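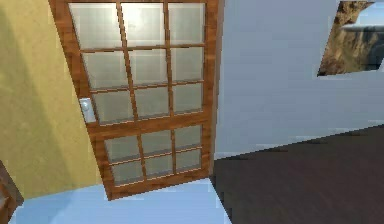 Triin Jõgi left a comment on my last post asking why I keep fiddling with the door detector when the planner is obviously the slow part. Fair question! The planner is slow. It takes its sweet time on anything with more than a couple of rooms, and I've been promising to fix it for ages. But a slow planner with a good door estimate still gets you somewhere, and a fast planner with a bad one drives you into the wall very quickly, so the detector went first.

So, the door in the simulator. It has small frosted panes over most of its height, with wooden bars between them, and my old code hated it. The first version of Karneo (my perception node, for anyone new) looked for long straight edges and tried to pair them up into a door outline. On a plain slab door that's great. On a door like this one every bar is a candidate edge, and the pairing step would happily pick two bars in the middle and announce a very skinny door. I had a test where it reported nine doors. Nine! All inside the same door.

The other problem was tilt. My virtual camera doesn't always sit level, and I had a line in there that threw out any edge too far from vertical. I wrote it in April, I remember being pleased with it, and it was wrong. Lean the view over a bit and the real edge of the door gets thrown away while some bit of trim survives.

What I do now is much nicer. The camera pose is already known, so I work out where "up" points in the image and judge every edge against that, before any filtering happens. Then, for each candidate outline, Karneo checks what's on both sides of it. If there's glass and wood on both sides of an edge, that edge is probably inside the door. If it's door on one side and wall on the other, keep it. I sample 50 points along each edge and take a vote, and I was ready to spend a week tuning that number and haven't touched it since.

The lock plate gets its own little search afterward. It only looks in a strip along each side of the door, at a sensible height, which cuts out nearly all the silly matches. It's small and white and I'm still not happy with how often a highlight on the glass steals the vote when the search strip is too wide. Work in progress.

I ran 200 random camera poses through it last night. The old version lost the outline in most of the tilted ones, and the new one missed it in 17. Most of those misses are poses so close to the door that there's hardly any wall left to compare against, and I think the fix is to let it say "I don't know, back up" and pass that along to Brutar, which does the planning. Right now it just returns the previous estimate and hopes.

Which brings me back to Triin's point - yes, Brutar is next. I want to cache the room graph so it stops rebuilding everything each time a door estimate moves by a hair. I have a branch with the cache half done and two failing tests that I'm pretty sure are the tests' fault.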